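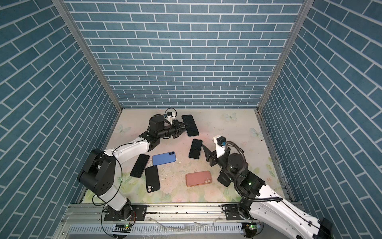

Bench cell with both arms over the mat, six phones out. The left gripper is at the edge of a black one near the back.

From: Flarndale workshop
To: shopfloor-automation list
Date: 12 Nov 2021
Subject: Re: Re: Are the arms any use for sorting yet?

On the list, the Stimton depot wrote:

> We take in returned handsets by the tub and sort them by hand into
> trays, face up, before they go to test. Dull work. I see two-arm kits
> advertised for the price of a decent fridge. Can one of these do the
> tray job today, unattended? If not, what is missing? I don't need a
> research answer.

Unattended, no. Attended, it depends what you pay the person standing there.

Our log to the end of October has 3,566 pick attempts on phones lying flat. Of those, 417 needed a hand from the operator and a further 777 needed a second try by the arm before the phone came up. The rest were clean. Those are single phones with clear mat around them. We have not tried a tub, and I would not start there.

Flat glass on a flat surface is the hard part. A parallel jaw wants two opposite edges, and a phone offers less than a centimetre of height to get hold of. Approach angle matters more than grip force. Cases help, as the edge is thicker and less slippery. Camera bumps on the face-down ones tilt the body slightly, which helps at one end and hurts at the other.

Turning a phone over is the slow step. It takes both arms, one to lift and one to receive, and the handover is where most of our operator calls come from. If your test station can accept handsets either way up, drop the face-up requirement and the job gets much easier.

Colour makes little difference to the wrist cameras, except black on black when two phones touch. Then the Manole segmenter often reports one large phone. The Larko build does better but runs at 4 frames a second on our machine, too slow for the approach.

A person does the same tray faster and can talk while doing it. I would look again in January, when we should have numbers for touching pairs.

Raw logs on request, off list please.

Flarndale workshop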